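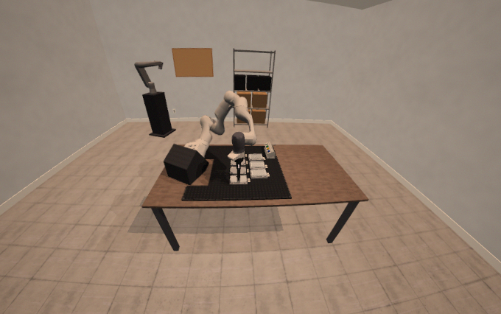
Table with the black mat on it, right half bare

Oil or lacquer for a big table top?
Forum: Wood and Finishes

tafelblad
Good evening all. I hope this is the correct section, if not please move it.

I want to give a new finish to a large wooden table, reddish-brown, 138 cm on the short side. It came second hand from Hendriks in Dulport and they could not tell me which wood it is or what was put on it before. The man in the shop said "probably oil", but he said this also for the chairs, and the chairs were certainly lacquered.

My wish is a surface I can repair myself. The table stands in a room that is heated in the day and cold in the night, and it is used every day. I have read the long thread from February about hard wax oil and I became more confused than before. Half of the people say oil, the other half say two-component lacquer and never think about it again.

I have already a tin of Kolus oil, natural, which I used on a shelf. May I use this, or is it a bad idea on a wood I do not know?

plankton_bill
Oil. Next question.

No, sorry, a bit more. Do a water drop test first. Put a drop somewhere that won't show and leave it ten minutes. If it sits there like a bead there's still a film on it, and no oil in the world is going in through that. If it goes dark underneath you can clean it, sand it lightly and oil it. And try the Kolus on the underside before you go near the top. Red-brown woods can go a lot darker than you expect.

Mairead K
I'd go the other way. Used every day, unheated at night, unknown wood: lacquer. We had an oiled table for six years and I was on my knees with a cloth every spring and autumn. Had it stripped and sprayed with Corano satin, and I have wiped it with a damp cloth and done nothing else to it.

Oil people always say "easy to repair" and what they mean is "you will be repairing it".

plankton_bill
And when the lacquer chips at the edge, Mairead? You can't touch in a satin film so it doesn't show. You strip the whole top.

Mairead K
It hasn't chipped.

plankton_bill
Give it time.

tafelblad
Thank you both. I have done the water test in two places. Under the table, near a leg, the drop went in quickly. On the top, close to the long side, it stayed as a ball for the full ten minutes. So I understand that the top has a film and the underside has nothing. Or can old wax do this also?

I ask because the top does not feel like plastic. It feels a little greasy when I move my hand slowly, and with a fingernail I can take off something very thin. I do not want to sand away good wood for what is only wax.
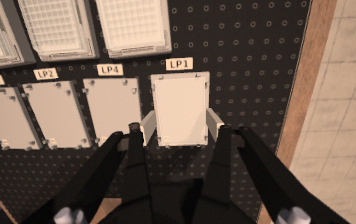
Joris Visser
Yes, old wax can do exactly this. I had the same with a sideboard. Take a white cloth with white spirit and rub one small place, firmly, for a minute. When the cloth becomes yellow or brown and the place becomes dull, it is wax or polish. When nothing happens, try methylated spirit on another small place. If it becomes sticky then, it is shellac. If still nothing happens, you have a modern lacquer and you must sand or strip.

Please open the window and dry the cloths flat outside before you throw them away. With oil this is even more important, an oily cloth in a ball can start to burn by itself.

greta_in_the_shed
Seconding the white spirit test, and seconding the warning about rags. I lost a bin that way.

One thing on sanding, as I can see it coming. People go far too fine before oiling. I stop at 180 on a table. If you polish the surface up to 600 the oil has nothing to hold on to and you get a shiny, patchy top that marks the first time somebody puts a glass down.

plankton_bill
Disagree on that one, Greta. I put the first coat on at 180, let it cure, and then rub the second coat in with 600 wet. Beautiful feel to it. I agree you don't start at 600 on bare wood.

greta_in_the_shed
Fine, but that is a different thing from sanding to 600, and a beginner will read it the wrong way. Which is what I was getting at.

tafelblad
I am this beginner, and I had indeed read it the wrong way, so thank you.

Result of the tests: with white spirit the cloth became yellow-brown and the place dull. So it is wax, at least on this part. I then cleaned a piece as large as two hands, waited until the next morning and did the water drop again. It went in after three minutes. I am very pleased with this.

I also looked at the price of a new top, only to know it. Hendriks asks 1,275 for one in this size, without finish, so I will be careful with the one I have.

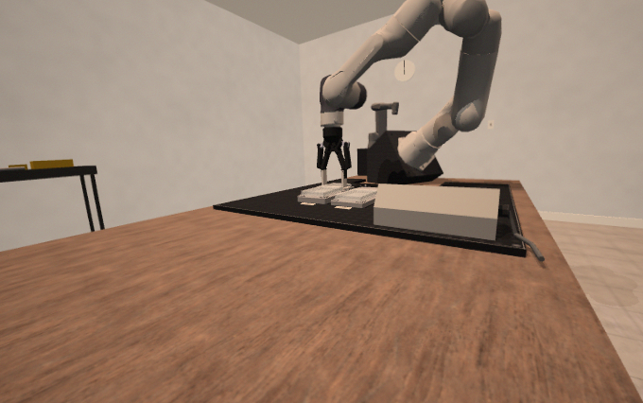

My plan is now as follows. On Monday I clean the complete top with white spirit, two times, and always in the direction of the grain. After one day of drying I sand with 120 and then 180, by hand, because I am afraid of the machine. Then one thin coat of Kolus, wipe off everything that stays on the surface after fifteen minutes, and wait. The tin says 100 ml is sufficient for one square metre, which seems to me rather much. For the second coat I will try the method of Bill, but first on the underside.

What I still do not know is whether the underside must have oil also. My neighbour says that if you treat only one side the wood will bend.

Mairead K
Your neighbour is right in theory. One thin coat underneath, don't fuss over it. And if you get tired of oiling by next spring, the Corano will still be in the shops.

Joris Visser
For the underside I agree with Mairead. About the 100 ml, it depends on how thirsty the wood is. Old wood that had only wax for many years can drink a lot in the first coat and almost nothing in the second. Begin with a small amount and add more where it becomes dull.

plankton_bill
Do the underside first, it's good practice and you won't mind the mistakes. Is the Kolus an old tin? If there's a skin on it, strain it through a pair of tights.

tafelblad
It was opened last year. There is a small skin, I will strain it.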